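1/ Marker storage on shared desks, a short thread. Scope: dry-wipe markers, permanent markers, and the pots they go back into. Pens and pencils excluded. Scissors get their own thread at some point.

2/ Starting condition at the desk by the window end: one black mesh pot, markers lying next to it on the white top. The blue-capped one says WHITEBOARD on the barrel. The others need picking up before you know what they are.

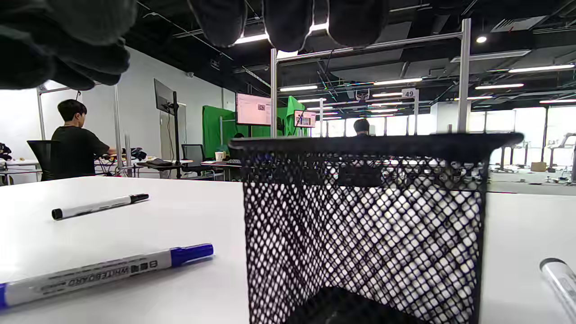

Soledad Cabral
@scabral_stores
December 15, 2018 · Thread

3/ The mesh pot is the ordinary diamond-grid sort with a solid rim. Ours came in a mixed order from Ganmont in October. I had asked for the solid-walled version and have stopped minding. Mesh lets you see from a chair whether a pot has anything in it, and dust falls through the sides instead of collecting in the corners.

4/ It does not fall through the base. Tip the pot out over a bin every so often. Ink on the base comes off with isopropyl and an old toothbrush. Don't use the toothbrush on the desk.

5/ Fit. The whiteboard markers we buy are 129 mm long with the cap on. The rim has to sit below the cap or you can't get hold of one without pushing your fingers in between the others. Tall pots are fine for rulers and long brushes. For markers you want a shorter one, or a folded wad of card in the bottom of the tall one. I use the card.

6/ Cap up or cap down? Cap down keeps the ink at the tip. Cap up lets you see the colour. Storing flat satisfies both and takes more desk. Thịnh Giáp stores everything flat in a cutlery tray and has done for years. His markers do last longer than mine, though he also writes less.

7/ For pots, I've settled on cap down for whiteboard markers and cap up for permanents. The side effect is that you can tell the two types apart at a glance. On markers with a coloured end plug you lose nothing by inverting them. On the ones with a plain black end you lose the colour, so those get a ring of coloured tape round the tail.

8/ The tape is 12 mm wide, the electrical kind. Paper tape picks up ink and goes grey. One turn and a short overlap, pressed down with a thumbnail. Do it before the marker goes into use, when the barrel has no hand grease on it.

9/ Loose markers on a flat top are the actual problem. Round barrel, smooth surface, nothing at the edge to stop them. A black-capped one on the big table with the rounded corners, lying at a slight angle beside the right hand, is a typical case. Pen clips would stop the roll. Dry-wipe markers mostly don't have clips.

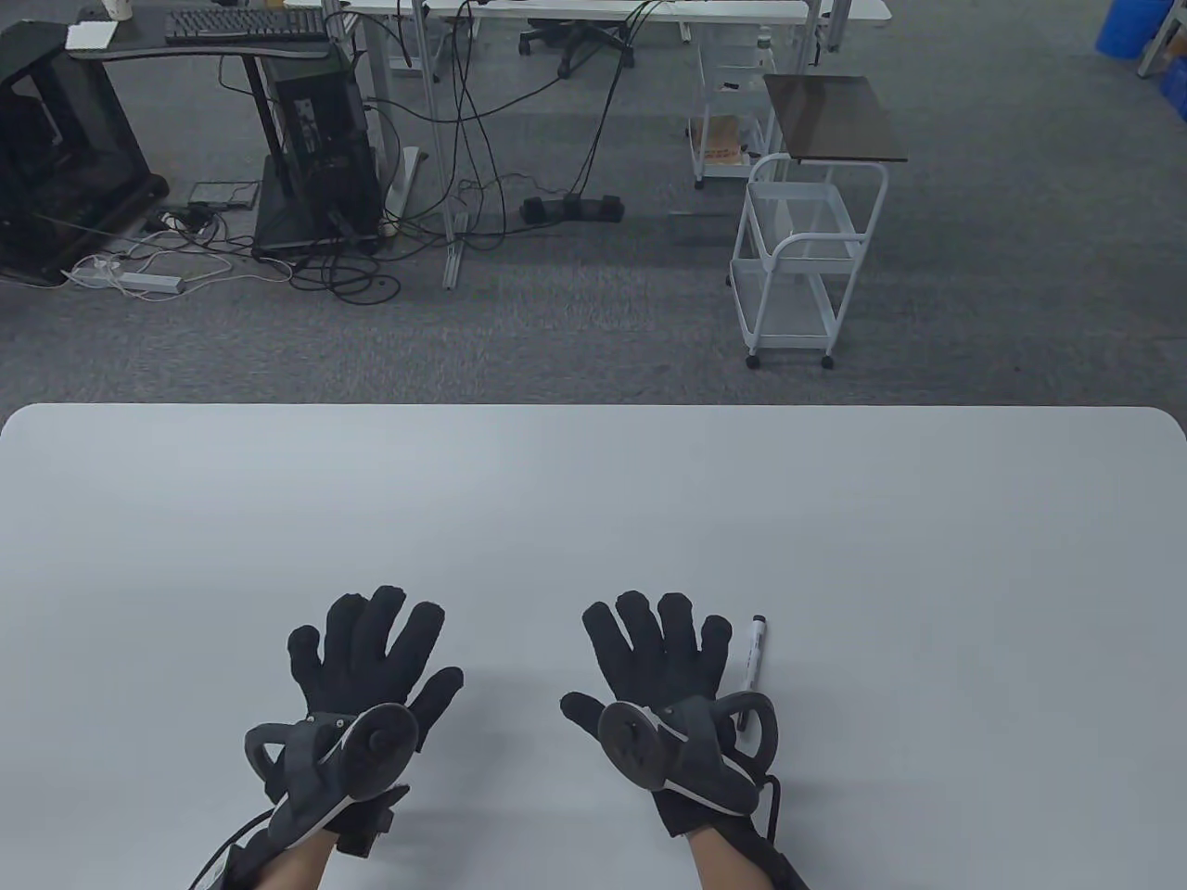

10/ Position of the pot

Back third of the desk, on the writing-hand side, clear of the monitor stand. If people have to lean for it they put the marker down wherever the hand happens to be. On the big table I put the pot in the middle of a long side and expect it to be moved.

11/ Labels

None on the pots. I tried "RETURN MARKERS HERE" on a strip of Pukow label tape for most of a year. The strip stayed on very well and left a residue when I took it off. A dot of colour on the rim to match the desk it belongs to has worked better — pots wander between desks more than markers do.

12/ Dead markers

Test on the board, one stroke roughly 200 mm long. If it fades before the end, it goes in the recycling box by the door and does not go back in the pot to have another chance. Standing it cap down overnight will revive some of them for a day. I no longer bother.

13/ Permanents near whiteboards

Different pot, different desk. If one has already been used on the board, go over the line with a dry-wipe marker while it is still fresh and wipe both off together. Older lines need isopropyl. Don't scrape.

14/ Cost, for those who asked last time: the pots are cheap, the tape is cheap, the markers are the running expense. Buying the Đoàn refillables is sensible only if someone will do the refilling. At Brarnstead that was me, over a sink, with gloves on, and I got it on the tap anyway.

15/ Still open: what to do with chisel tips and bullet tips in the same colour. At present they share a pot and people rummage. Suggestions welcome, preferably ones that don't involve a drawer.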